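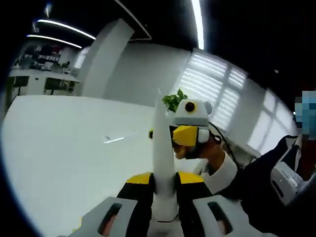 Session 3: Reading a lake by its edges

Handout prepared by Bindu Marar. Bring a pencil; pens give up in drizzle.

1. Shore plants
Start with what grows in the first few metres. Reed and yellow flag put up with most things. Stoneworts do not, and a lake that has lost them rarely gets them back within the length of a research grant.

2. Nutrients
Phosphorus comes in off fields, out of septic tanks and from people feeding ducks sliced white. Etness covers 704 hectares and drains more than twice that, so most of its troubles start out of sight of the water.
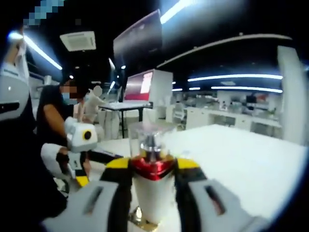

Nitrogen matters too, though in fresh water it is usually the second thing to worry about. See Geerts, chapter 3, and forgive her the graphs.

3. Clarity
Lower the disc on the shaded side of the boat and note the depth where it vanishes. Two readers will disagree. Write down both figures and stay friends.

For next time: compare the April readings for Etness and Fultness. Jelle Declercq has the spreadsheet, all 1,422 rows. Column 24 is blank on purpose, I'm told.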